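Simard Small Stays: a listing data set for guesthouses and little hotels

Version dated 2026-07-18

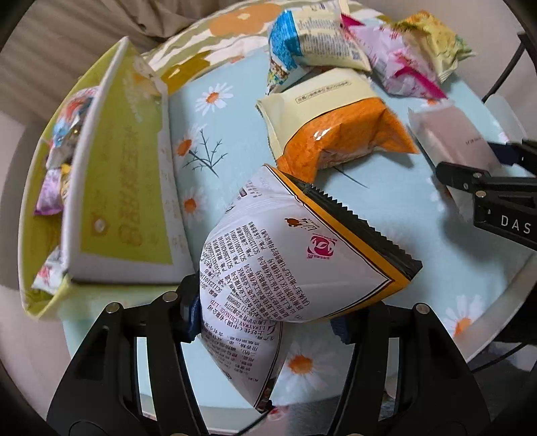
I started this collection because I was tired of hotel listings that all say the same thing. You know the ones: free breakfast, free WiFi, free toiletries, steps from everything. I wanted to be able to sort places by the stuff I care about when I travel, like whether the breakfast starts before my train leaves, or whether the kettle is in the room or down a hallway. So I began typing things into a spreadsheet, the spreadsheet got out of hand, and now it has a README.

What you get

There are 2324 listings in the main file, one per row, covering small places only. My cutoff is 65 rooms. A few readers have asked me to raise it and I've said no every time (sorry!), mostly because bigger hotels already have decent listings and I only have so many evenings.

The files are:

listings.csv — the main table
breakfast.csv — hours, cost, and what kind of breakfast it is
rooms.csv — kitchenettes, fridges, desks, bathtubs, windows that open
notes.txt — my own remarks, unedited and a bit grumpy in places

Everything joins on stay_id. If you only want one file, take listings.csv and ignore the rest. It has the short version of breakfast in it anyway.

Where the rows come from

Most of them come from owners who filled in my form, which has 88 questions and yes, I know that's a lot. Yoon-hee Geum tested it on her parents' guesthouse and told me it took a whole pot of coffee. She also wrote most of the bathroom questions, and they're better than mine were. The source column says "owner" for form answers, "visit" for places one of us slept in, and "phone" for the ones where we called the front desk and asked.

I trust "visit" the most and "phone" the least. Front desks are friendly but they guess. I've been told a place had an elevator and then carried my suitcase up four flights.

Fields people ask about

walk_minutes is the walk to the nearest train or bus stop, at my pace, with a bag. I'm not fast. If the listing came from an owner, it's the owner's pace, and owners are all apparently sprinters, so add a little.

breakfast_type is one of: cooked, cold, bag, voucher, none. "Bag" means they hand you something on your way out. I love a bag breakfast and will not hear a word against it.

quiet_score runs from 1 to 7, where 7 is silent. It's filled in for visits only and left blank otherwise. Please don't average it across a city, there aren't enough visits for that to mean much.

fridge says yes, shared, or no. A minibar you can't put your own food in counts as no. I got two annoyed emails over that one and I'm keeping it.

kitchenette needs at least a sink and something to cook on. A microwave on top of a dresser doesn't make it.

Known problems

Prices are missing. I had them in the first version and they went stale so quickly that I pulled the column. You'll still see price_band in some rows of rooms.csv, and I'd skip it.

Accents in street names got mangled in a few of the older rows. I fix them when I spot them. If you spot one first, send me the stay_id and the right spelling.

Everything collected in January leans toward ski towns, so heating is described in loving detail there and air conditioning hardly at all. A blank in the ac column means I don't know — it doesn't mean no.

Opening it

The files are plain UTF-8 with commas and a header row. I clean them with a little script called Biser, which lives in the tools folder along with a map viewer called Uditz. Biser is boring and reliable. Uditz is neither, but it does draw nice dots. The old import script, Dukitz, is still in there too because one part of Biser calls it, so please leave it alone until I've moved that part over.

Using it

Go ahead and use the data for anything you like, including paid work, as long as you say where it came from and link back to this page. If you run one of the places listed and something is wrong or you'd like to be taken out, write to me through the contact form and I'll do it in the next update. New listings are welcome as well. Have some coffee ready for the form.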